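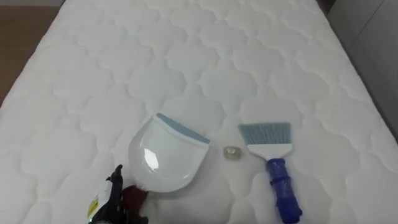
Lip bridging (robotic sweeping)

By Olaia Pastor
Last revised April

Lip bridging is a fault in robotic sweeping in which the front edge of a dustpan loses contact with the surface being swept, leaving a gap through which debris passes under the pan. The robot goes on with its program and normally reports a completed sweep. The fault is most common on padded and quilted surfaces such as mattresses, seat cushions and moving blankets, where the pan rests on the raised parts of the padding and spans the recesses between them. It is rare on hard floors, where it is usually a sign of a bent or badly seated edge strip.

The term was first used in maintenance notes for the Cavon sweeping arm and was later taken up in the Nikolaidis procedure, a bench test for cleaning tasks on soft surfaces. Older documents call the same fault "pan lift" or "undersweep." Undersweep is now kept for the result, meaning debris found beneath the pan, whatever the cause.

Mechanism

A dustpan works on the assumption that its front lip and the floor meet along a continuous line. The flexible strip fitted to many pans takes up small errors in angle and small changes in floor height. On a stitched surface the height changes are larger and closer together than the strip can follow. The lip settles on the tops of two or more padded sections and the stitched line between them becomes a channel.

When the brush pushes an object toward the pan, the bristles also press down on the padding. This lowers the surface in front of the lip, while the pan, held by a gripper at a fixed height, stays where it is. The gap is therefore at its widest at the moment the object arrives. A person holding the pan lowers the wrist as the padding sinks. A position-controlled arm makes no such correction unless it has been given a contact force target.

The handle adds a second effect. Dustpan handles are short in comparison with the width of the pan, and a gripper closing on the handle holds the pan from the rear only. Any downward force applied behind the balance point tips the front edge up. On a rigid floor the rear of the pan meets the floor and the motion stops early. On padding the rear sinks, and the lip can rise several millimeters before the arm registers a load.

Contributing conditions

Small, light debris passes through the gap more easily than large debris. Transparent and pale items are the worst case on a white or light-colored surface, partly for mechanical reasons and partly because the vision system has trouble finding them again once they have moved. Clear plastic scraps, bits of tape and film offcuts account for a large share of reported cases.

Other conditions that make the fault more likely:

- grip taken too near the end of the handle
- pan held flat, with no forward pitch
- brush started too close to the lip, so that the bristles land on the edge strip
- stitched recesses running in the direction of the sweep
- edge strip hardened by age or by cleaning fluid
- glare from the glossy inside of the pan, read by the software as an object already collected

The last item does not cause bridging. It hides it. A bright highlight on the pan can be accepted as the target, and the run is then logged as a success with the target still on the bed or underneath the pan.

The Jamunach trials

The longest published series on the fault was carried out at the Jamunach test rooms, using Cavon arms running Vondik motion software. Each trial placed one small object on a quilted mattress, with a dustpan and a hand brush, and required the robot to sweep the object into the pan and lift it clear. The series ran to 1354 trials over three mattress types.

Early analysis relied on the robot's own result flag, and the fault went unnoticed until the mattresses were changed over and objects were found in the stitching of the first one. The recordings were then reviewed by hand. The review found that most of the false successes had the same sequence: a correct grasp, a correct brush stroke, a visible movement of the lip as the bristles pressed into the padding, and then the loss of the object from view. In 27 trials the object had lodged in a seam and was pushed deeper by each repeat stroke.

A smaller group of trials ended in a protective stop. In these, the brush caught on the underside of the raised lip and pulled the pan sideways. The gripper held the handle, the wrist torque limit was reached, and the arm halted. Nine of these stops left the pan handle marked or cracked at the jaw line. No injuries were reported.

The trial report drew criticism on one point. Its authors grouped cases in which the lip never touched the mattress with cases in which it touched and then lifted. Later users of the data have argued that the first group are plain placement errors and should be counted apart. The two groups cannot be fully separated from the recordings, as the view from the head camera often places the lip side-on or behind the bristles.

Detection

Bridging is hard to detect from position data alone, since the arm reaches every commanded point. Three methods are in use.

Wrist force. A pan lying properly on padding returns a small, steady upward force. A drop in this force during the brush stroke indicates that the lip is unloading. The method is simple but noisy, and needs a baseline taken on the same surface.

Lip line tracking. On pans with a colored edge strip, the software follows the strip in the camera view and compares its angle before and during the stroke. It fails when the brush covers the strip, and works poorly where the strip and the bristles are similar in color.

Lift and look. After the stroke, the arm raises the pan and checks both the pan and the area beneath it. This is the slowest method and the only one that finds debris lodged in a seam. The Nikolaidis procedure requires it for any run that is to be scored.

Mitigation

The usual correction is to pitch the pan forward so that the lip presses into the padding, and to switch the pan arm from position control to force control before the brush moves. The Vondik release that followed the Jamunach trials does this by default on surfaces tagged as soft. The tag is set by the operator, and leaving it off is the most common reason for the fault to return.

Moving the grip closer to the body of the pan reduces tipping. On short handles there may be little room to do so without the jaws touching the pan. Operators should check jaw clearance by hand with the arm disabled, then repeat the check at reduced speed.

Sweeping across the stitched recesses is preferred to sweeping along them. On patterns of rounded or lobed panels there is no clean direction, and a shorter stroke is used instead. Cavon service notes limit the stroke to 11 cm on such patterns and call for the pan to be reseated between strokes.

Repeat strokes should be limited. If the object has not been collected after the second attempt, the run is to be stopped and the surface inspected - further strokes tend to drive the object down.

Safety notes

Lip bridging is classed as a performance fault. It becomes a safety matter when the swept item is sharp, such as broken glass or a staple, and the surface is one on which a person will lie or sit. In that case a false success is treated as a hazard report, and the result flag alone may not be used to release the surface. A hand check with a cut-resistant glove or a lint roller is the accepted practice.

After a protective stop, the pan should be supported before the gripper is opened. A pan held under side load can spring away from the jaws. Handles of clear or tinted plastic should be checked for fine cracks at the grip point, and replaced if any are found.

See also: Contact force control; Edge strip wear; False success; Undersweep

Text may be reused with credit to the author | Contact the editors | Back to top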